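About Wuvau

Wuvau began with a linen closet that would not close. We were renting out a small cottage in Ostia back then, and every changeover day ended the same way, with an armful of clean towels and nowhere sensible to put them. We tried baskets, we tried hooks, we tried rolling everything up like they do at fancy spas (it all unrolled by supper). In the end we learned to fold properly, and we liked it so much that we made it our work.

Today we wash, fold and deliver bath linens for 60 guest houses and small inns, out of 2 workrooms, one in Ostia and the newer one on Koppel Street. Last October we folded 998 bath towels in a single day, which is our record so far, and there was cake afterward!

We still fold by hand, on wooden tables. Ends are brought together first, the sides come in next, and the edges get smoothed down with the flat of the palm before the towel goes on its shelf. Textured weaves take a bit more patience than plain ones, and we are very fond of them all the same. 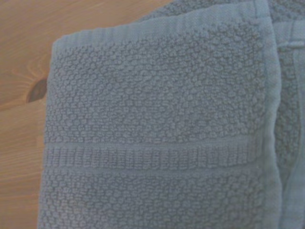 The Wuvau Folding Room
A Folded Bath Towel

Our dusty blue-gray bath towel, with its bobbled weave and the ribbed band running across, is the one guests ask about most. We keep 300 in rotation, and if your inn would like to try a set, the front desk in Ostia will gladly put one together for you. Come by any morning and say hello, the kettle is usually on.

Page updated 01/06/2020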